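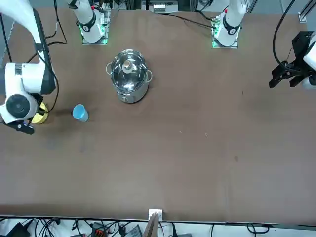

Can the Cleso stockpot go in the oven with the lid on?

The pot and the lid can both go in the oven up to 300 °F. Without the lid, the pot is fine at any normal home oven setting. Keep both of them away from the broiler.

Cleso Covered Stockpot, Stainless Steel
Sold by Evthorpe Kitchen Supply
Item status: in stock
Page updated June 17, 2021

The Cleso Covered Stockpot is a round, fairly deep pot for soup, pasta, stock, beans and boiled potatoes. It has a polished stainless steel body and a clear glass lid, so you can check on the food without letting the steam out. There is a loop handle on each side. The shape takes up less shelf space than a long-handled saucepan and is easier to lift with two hands when full.

We have carried this pot for several years. It replaced the Daneshvar enamel pot, which many customers liked but which chipped at the rim. The Cleso does not have a coating to chip.

What comes in the box
Stockpot
Glass lid with metal rim and knob, attached
Care leaflet
Cardboard insert (please keep it if you think you may return the pot)

Stove types
Gas, electric coil, glass top and induction. Choose a burner no wider than the base. On gas, keep the flame under the pot and not up the sides. Flames on the sides will discolor the steel and make the handles very hot.

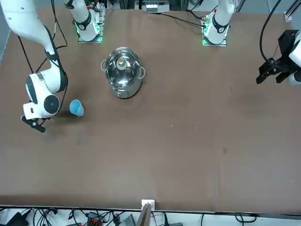 The handles are steel like the rest of the pot and do not stay cool during long cooking. Use dry pot holders. We sell a pair of cotton handle sleeves separately under the Zoltavlow name, and they fit this pot. They are machine washable and should not go in the oven.

The knob is held on by a single screw from the underside of the lid. It may loosen after many washings. Turn the screw clockwise with an ordinary screwdriver until it is snug, then stop. Tightening it too hard can crack the glass. Replacement knobs are available from our parts desk, and you can fit one at home in a minute or two.

Before first use
Peel off any stickers. Wash the pot and lid in warm water with dish soap, rinse, and dry with a towel. Some pots have a light film of polish left from the factory, and a second wash takes care of it. You do not need to season stainless steel.

Everyday cooking
Medium heat is enough for most jobs once the water has boiled. Add salt after the water is hot and stir it in. Salt that sits on the bottom of a cold pot can leave small white pits. The pits do not affect cooking, but they are permanent and are not covered by the warranty.

If food sticks, turn off the heat, add warm water and leave the pot alone for a while. Most of it will lift with a wooden spoon. 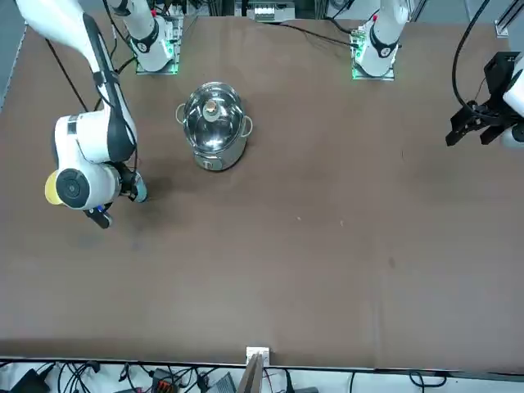
Evthorpe Kitchen Catalog, Issue 17, page 87

Cleaning
The pot is dishwasher safe. The lid is too, on the top rack. Hand washing will keep the outside shiny longer. Use a soft sponge. Steel wool and gritty powders leave scratches that show up clearly on a polished finish.

Rainbow marks inside the pot come from heat. Cloudy white marks come from hard water. Both can be wiped away with a little white vinegar on a cloth. Rinse afterward and dry right away. For burned-on food, cover the bottom with water, add a spoonful of baking soda, simmer for a few minutes and let it cool before scrubbing.

Do not put a hot lid under the cold tap or set it on a wet counter. Let it cool on a towel first.

Storage
Set the lid upside down on the pot if you need to stack something on top, with a cloth between the two. Smaller bowls and cups can be kept inside the pot. Put a paper towel in the bottom if they are ceramic.

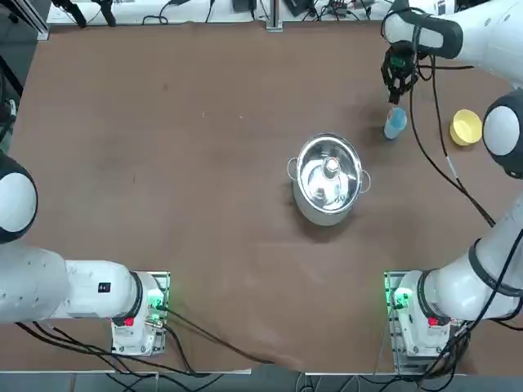
Pot shown uncovered, with a small bottle inside. Cup, bowl and bottle not included.

Customer comments

"I use it for lentils and for pasta and it does both fine. The lid fits well. The handles get hot, so buy the sleeves." Nazma Saha

"Good pot. The knob came loose in May and I tightened it myself. I would have liked measuring lines on the inside." Eckhard Gerlach

"It shows fingerprints. Otherwise no complaints." Clyde Dunleavy

Reply from Evthorpe: Thank you for the comments. We have passed the request for measuring lines along to Cleso. The current model does not have them.

Warranty and returns
The pot body is covered against defects in material and workmanship for normal home use. The glass lid is covered against defects but not against breakage from dropping or sudden changes in temperature. Restaurant use is not covered. Unused pots may be returned in the original box. For a used pot with a defect, write to the service desk first and include your order number and a short note on what went wrong.

Parts for this pot
Glass lid, complete
Lid knob with screw
Cotton handle sleeves, pair (Zoltavlow)

Parts orders are handled by Nele Wunderlich at the Evthorpe parts desk. For orders for schools and group kitchens, ask for Zakhar Derkach. Please give the item name as it appears on this page, as the older Cleso pots take a different lid.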